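Keeping Warm in the Gresgate Library: A Small Study of Students, Radiators and Stubbornness

Group project report, second year, Built Environment and Society
Pouran Bagheri, Dong-geon Pyo, Elvira Correa
Supervisor: Babak Arabzadeh

1. Why we did this

The Gresgate Library has 3 floors and, if you believe the people who study in it, 3 climates. The ground floor is a greenhouse. The first floor is tolerable. The top floor is where you go if you have an essay due and wish to be punished for it. Our original project was on street lighting, but the council never wrote back, and by then we had spent so long shivering over the planning documents that a new subject more or less chose itself.

We wanted to know what students do when a room is too cold: complain, move, put on more clothes or put up with it. The building's own heating policy says that occupants should "report discomfort promptly". We were curious whether anyone ever had.

2. Method

We handed out 133 paper questionnaires across the building and got 100 back, which Babak told us was a very good return and Elvira told us was down to the biscuits. The form asked where people sat, what they were wearing, whether they felt cold and what they had done about it. We also left a thermometer on each floor. The top floor one disappeared in the first week and was replaced with one belonging to Dong-geon's mother, who would like it back.

We had meant to start in winter. Ethics approval came through in May. This is a weakness in a study about the cold and we would rather say so here than have it pointed out in the viva. In our defence, the top floor did its best for us.

3. What people said

Clothing won by a long way. Most of those who felt cold had simply put something on, and many brought an extra layer that never left the building's orbit: it lived in a locker, a bag or on the back of a chair, and belonged to no outfit in particular. One respondent called hers "the library coat" and said she would not be seen in it outdoors. Another listed his as "blanket (formal)".
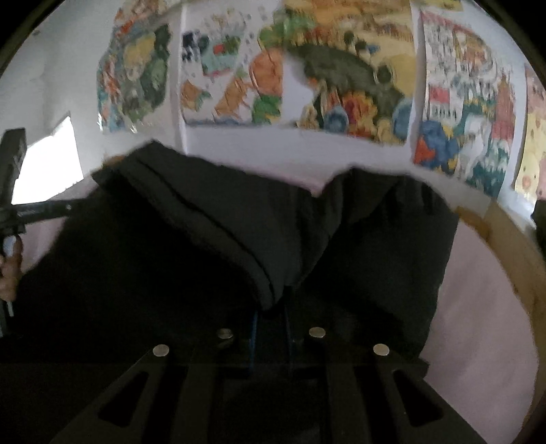 Figure 1. Dark fabric in heavy folds, with a seam along the upper fold.

Moving seats came second, though only among people who arrived early enough to have a choice. After ten in the morning the warm desks are gone and the rest of us take what we are given. Opening or closing a window was rare. Several people on the top floor did not know the windows opened, and one was sure they did not, while sitting next to an open one.

Reporting the problem came last. 3 people had done it. Two had no reply and the third was sent a link to the heating policy.

4. Discussion

The reading we had been set suggests that people will put up with a wider range of temperatures if they feel they have some control over them. Our results fit this fairly well. The first floor has radiators with knobs on, and people there grumbled least, although Mojtaba Ranjbar in Estates later told us that the knobs have not been connected to anything for years. We have thought about this a good deal. We did not tell the first floor.

Mojtaba also said that a full fix would mean rebalancing the whole system, and that the top floor was designed for book storage. Books, he pointed out, do not mind.

5. Limits and recommendations

One building, one month, the wrong month, and a sample that likes biscuits. We also forgot to ask how long people had been sitting down, which Pouran thinks matters more than everything we did ask.

We recommend a sign saying which windows open, a reporting form that a human being reads, and a few coat hooks on the top floor. The hooks would be cheap. Elvira has priced them and the receipt for the biscuits is attached as Appendix B.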